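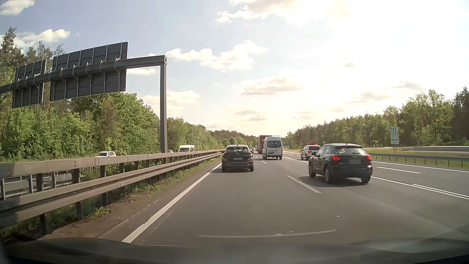
## Lulik Lane Pilot, fleet edition

Lulik steers, brakes and keeps its distance on the highway. Your driver watches the road and takes over when asked, which pays the same and is harder on the patience.

Monholm runs 70 cars with it on the Ullmont route. Dispatcher Rosalba Carbone reports fewer sore shoulders and many more opinions about lane changes. Her drivers now get a break every 3 hours, because staring is work too. Getting that into the contract took longer than the install.

- Part no. 1291, dash unit and wiring
- Driver training: one morning, coffee included
- Does not do parking lots, paperwork or small talk

Order through your Szabó dealer.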